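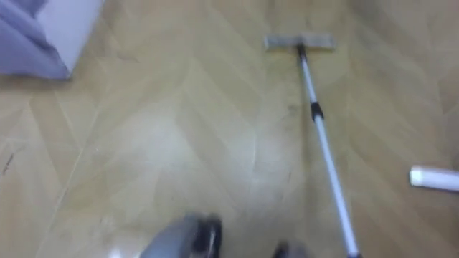
La reprise d'objet au sol est une méthode de commande pour robots humanoïdes et manipulateurs à deux bras, destinée à la saisie d'objets longs et minces posés à plat. Elle a été proposée dans le cadre du projet Tarholm, mené par le laboratoire de Girevgate sous la direction de Begoña Carretero. Le problème traité est connu en manipulation domestique : un manche couché offre peu de prise, et les doigts touchent souvent le sol avant de pouvoir se refermer. Le balai plat à manche télescopique, allongé sur un parquet clair à chevrons, en constitue le cas type, avec une bague noire à la jonction des deux sections du tube et un reflet blanchâtre sur les lames voisines. Le manche blanc et brillant se prête mal à l'estimation de profondeur, et la vue prise depuis la tête devient floue lorsque celle-ci bouge.

Principe

La méthode sépare l'approche en deux phases. Dans la première, l'axe du manche est estimé à partir de plusieurs images successives, dont les plus floues reçoivent un poids réduit sans être écartées. Le modèle ne cherche pas à reconstruire l'objet entier ; il retient une droite, une extrémité proche et une marge d'erreur. Dans la seconde, les deux effecteurs descendent de part et d'autre de la droite estimée. Le premier contact sert à corriger la position latérale, puis l'un des doigts glisse sous le manche pendant que l'autre le maintient.

La correction par contact est la principale différence avec la méthode Bravo, antérieure, qui planifiait toute la trajectoire à partir d'une seule image et s'interrompait au moindre contact imprévu.
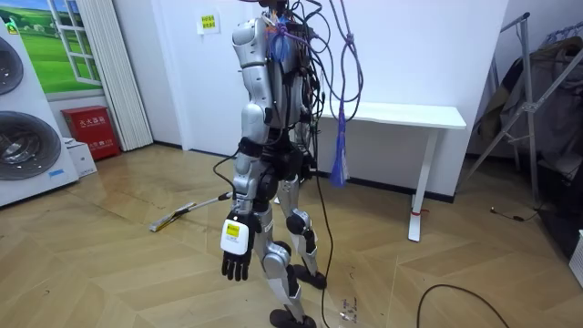

Données et apprentissage

La politique de commande est apprise par imitation, à partir de 445 démonstrations téléopérées. Parmi celles-ci, 300 portent sur des balais et des manches de diamètres variés, les autres sur des cintres, des tringles et des tubes en carton. Les démonstrations manquées ont été conservées lorsque l'opérateur parvenait ensuite à reprendre l'objet. Selon les auteurs, ces séquences de rattrapage contribuent davantage au résultat final que l'ajout de démonstrations réussies du premier coup.

Résultats

L'évaluation publiée comprend 100 essais par configuration, dans 3 pièces aménagées en buanderie ou en séjour. La méthode y dépasse Bravo dans toutes les configurations. L'écart est le plus net sur les sols réfléchissants et se réduit sur moquette, où le doigt inférieur s'engage difficilement sous le manche.

Limites

La méthode suppose que l'une des extrémités de l'objet est dégagée. Elle échoue généralement lorsque le manche longe un mur ou passe sous un meuble. Les objets souples, comme les câbles et les tuyaux, n'entrent pas dans son domaine d'application. Une équipe de Drikville a proposé une variante qui pousse d'abord l'objet vers une zone libre, au prix d'une durée d'exécution plus longue.

Voir aussi : apprentissage par imitation, manipulation bimanuelle, asservissement visuel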